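Suleck Tabletop Set – Data Card

Summary

The Suleck Tabletop Set is a collection of simulated manipulation episodes intended for training and testing policies that learn from demonstration. It was prepared by the Willbridge laboratory and is distributed to partner groups under the Barroso research license. All episodes were produced in simulation. No recordings from physical robots are included in this release.

Contents

The set is divided into 40 scene layouts. Each layout fixes the furniture, the wall and floor textures and the starting positions of the loose objects. Every layout has 70 episodes, and each episode carries one written instruction, such as "put the marker on the table" or "move the cylinder to the left."

Each episode folder holds the rendered views, the joint positions, the gripper state and a short text file with the instruction and the outcome label. Outcome labels are either "complete" or "incomplete." Incomplete episodes have been kept on purpose – users who want only complete ones should filter on the label before training.

Collection

Operators at Willbridge guided a simulated Franka Emika arm by remote control. Small objects are placed on or near the furniture, often close together, so that the policy must select the object named in the instruction from among its neighbors.

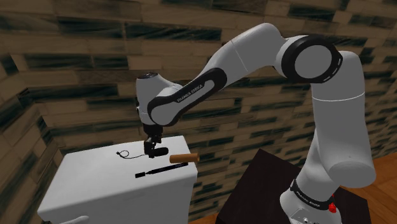

This page was last changed on 25 May 2024.

Layouts with a white cabinet beside a dark table belong to the group named Brimthorpe. In these layouts the objects on the cabinet top may include a marker pen, a thin black cord and short cylinders of different colors. The cord is treated as a distractor and is never the subject of an instruction.

Known limitations

Thin and flexible objects are modeled in a simple manner, and contact with them should not be taken as realistic. Lighting varies little within a layout. Instructions are in English only and were written by a small group of people, so the range of wording is narrow.

A review found 111 episodes in which the instruction and the outcome label disagreed. They are listed in the exclusions file and should be left out of any reported results. Corrected labels are planned for the July release.

Use

The set is provided for research – it is not suitable as the sole basis for deciding whether a policy is safe to run on hardware. Published work should state the version used. The current version is 2.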